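Reviews > Workshop and Lab > Hand-held grippers

Three weeks with a pair of hand-held grippers

There are two ways to teach a robot to put away the groceries. You can sit at a set of controls and drive its arm about like a crane operator with a hangover, or you can pick up a gripper in each hand, do the job yourself and let the recording do the talking. I spent most of last year on the first method. This review is about the second, and I should say at the outset that I came to it sulking.

The background is short. Our little outfit, Cikberg, trains arms to pack and sort small goods, mainly food. We had been using a remote rig called the Desby, a pair of lead arms bolted to a bench. You move the lead arms, the real arms follow, and a colleague wanders past to ask why you're taking so long to pick up a biscuit. It's a good machine. It is also the size of a piano and about as keen on stairs. When Lorraine Goodall, who signs off on our equipment, suggested we try something you could carry home in a backpack, I said the data would be rubbish. She ordered two.

What you get is a pair of black two-fingered grippers with ribbed blue pads, and a camera looking down the fingers. You squeeze, the jaws close. There's no arm attached, apart from yours. Setup took me most of an evening, the better part of which went on finding out that I had paired the left unit as the right one. The instructions have a diagram of this exact mistake on page two. I read page two afterwards.

The feel

Better than I wanted it to be. The pads have enough bite to hold a thin wrapper by its edge, and enough give that I haven't yet turned a chocolate bar into crumbs. The linkage moves smoothly, with no slop that I could find. Lifting a lolly by its twisted end felt natural by the second night. On the Desby I'd still be lining up my elbow.

Weight is another matter. For the first ten minutes they seem light. By the half hour you're thinking about your wrists, and by the hour you're thinking about your choices. I took to working in short bursts with a cup of tea between them, and my recordings got noticeably neater. If you're tall, find a high surface. I did my first batch at a coffee table and walked like a question mark the next day.

The speed

I kept a tally, as Lorraine likes a tally. In my best week on the remote rig I got 104 usable demonstrations of moving a single snack in or out of a box. In my first full week with the hand-helds I got 251, and in the second, 336. Some of that is simply not having to travel to the bench. Most of it is that your hands already know how to do this, and the gripper mostly stays out of their way.

It does let you cheat, though. With the Desby, you can't make a move the real arm can't make, because the real arm is there refusing to do it. With a gripper in your fist you can twist, flick and reach around behind things in ways that would have a proper robot tying itself in a knot. I binned a good chunk of my first batch for that reason. My advice is to move as though you were wearing a stiff coat. 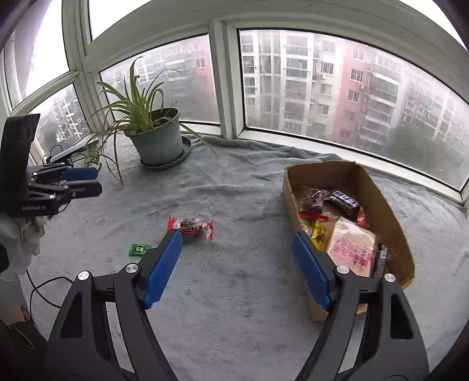 Two-handed work takes longer to learn. My left hand spent the first few days hovering politely while the right did everything, and a model trained on that will learn to hover politely too. I ended up giving the left hand its own jobs, such as steadying the box or passing things across, and being strict about it. Soft surfaces are worth including early as well. A packet on cloth doesn't behave like a packet on a bench, and it's very easy to come away with a pinch of cloth along with your prize.

Gripes

The recording light is too dim to read in daylight, so I lost one long session to having never pressed start. The carry case has a foam slot for everything except the charging cable. And the software names each take with a string of letters that no human would choose, which meant a dull Sunday of renaming when I'd passed 300 files and could no longer find the ones I liked.

Who should buy it

If you need fine force feedback, or you're teaching an arm with an awkward reach, stay with a remote rig. The people at Bistbridge, who lent us a bench last August, swear by theirs for fitting lids, and after trying lids with the hand-helds I can see why. For plain picking and placing, in as many different rooms as you can talk your way into, I'd take these.

The Desby is now under a dust sheet. Lorraine has asked for two more pairs, and I've asked for wrist supports.

Four stars out of five. It would have been four and a half with a brighter light.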